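Projects > Supported work > Bondov Linen Room > November report

Bondov Linen Room: where we have got to by November

Dear Linnea, and everyone else at Mukero who reads these,

I promised you something shorter than last time and I can already feel that I am going to break my word, so please put the kettle on first. It has been a good stretch for us. The linen room is running most afternoons, the shelves are up along the back wall (thank you again for agreeing to move that money over from the signage line, which we have managed perfectly well without), and for the first time since we opened we are sending cloths and napkins out in the same order they came in, so that the Flarkenville lunch club gets its own things back and not somebody else's.

Your grant was for three things: somewhere decent to sort and fold, a mending service, and paid hours for people who wanted to get back into work gently. I will take them more or less in that order, though they do run into one another.

The folding first. When we wrote in the spring we were still working on trestles with a blanket thrown over, and the blanket was a nuisance. It dragged at the cloth, it shed, and whatever you had squared up at one end had crept by the time you reached the other. We now have a smooth, hard top with a pale terrazzo pattern. The fabric slides when you want it to, and you can press a crease out with the flat of your hand and feel that it has gone. Borghild Bråten, who has been teaching the folding, was doubtful about the shine under the lamps and has asked for softer bulbs. I have put these on the list for the new year. 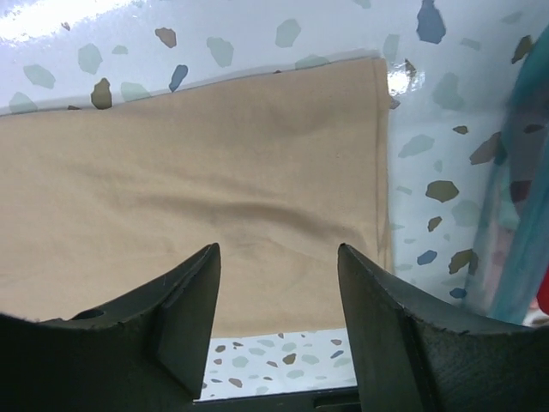
Bondov Linen Room | Sorting and Folding Team

The plain tan cloth has become our practice piece, rather by accident. White linen forgives a beginner too much, in Borghild's view, and anything with a pattern lets you cheat by following the lines. On a matt beige weave the light catches every ridge, and one long soft wrinkle across the middle tells you that the layers underneath haven't been laid straight. She has people start at the folded edge and look at how the layers sit there, then smooth outwards towards the open side, and only then bother with the little puckers. It is slower than the way I was brought up to do it and the stacks are much better for it, I must admit!

We have run 6 folding sessions under the grant so far, each for a small group, and nearly 20 people have come through them. Five have asked to carry on and are now on the paid rota, which is what we hoped for when we sat down with you to draw up the plan. Two of those are doing the late shift, from four o'clock, when the restaurant linen comes in from Sjöberg and the place gets quite lively.

Mending has been harder going. Teodor Kvam has kept it alive nearly single-handed, and the work he turns out is lovely, but we badly underestimated how long a seam takes when the hem on both sides of it is worn as well. We have a basket of things waiting that I would rather you didn't ask the size of. Our thought is to stop accepting curtains until the spring and keep the mending to tablecloths, napkins and pillowcases. Lionel Deschamps has offered to sit in on the sewing so that there are at least two pairs of hands, and he starts once his other job lets go of him.

On spending, we are a little under on materials and a little over on heating. Vidar Tveit has the full sheet and will send it separately with the receipts. I would like to carry the materials underspend across into thread, tapes and a second pressing cloth, if that is agreeable. The present one has been scorched in a corner and everybody folds it so that the mark doesn't show.

A few things still to do before we write again: the bulbs, as I said, a proper label for every shelf (we are using masking tape and it falls off), and a short written guide to Borghild's method so that it doesn't all live in her head. I have sat beside her with a notebook and got as far as pillowcases. Fitted sheets she says must be seen and can't be written down, and after watching her do one I am inclined to agree.

Do come and visit if any of you are passing. Afternoons are best, and there is usually cake.

With very warm thanks from all of us in the linen room

14 shares | 3 comments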